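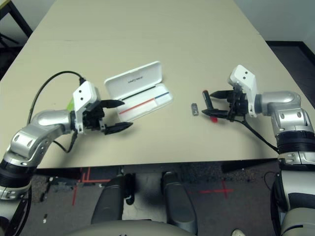 Vaida Navickas
Contributing writer, Work and Home

Bernice Gyamfi keeps her desk drawer shut with a rubber band. Inside are 40 markers, most of them black, and she says she could find the one she wants with the lights off.

She works from home in Plastthorpe, drawing floor plans for a kitchen company called Lutell. Two years ago she stopped using software for first drafts. Clients argued less with a hand drawing, she found, and changed their minds earlier, when it cost them nothing.

Others in the trade have gone the same way. Waqas Farooqui fits stores for a living and does his first sketch on the spot, usually by 8 in the morning, before the staff come in. He charges for it now. "People kept the drawings," he said. "So I put a price on them."

The drawback is storage. Gyamfi has nearly 3000 sheets in the spare room, filed by street. She scans a few when it rains. Her sister wants the room back by June, and the two of them have agreed on five boxes. Gyamfi has filled four and hasn't reached the letter M.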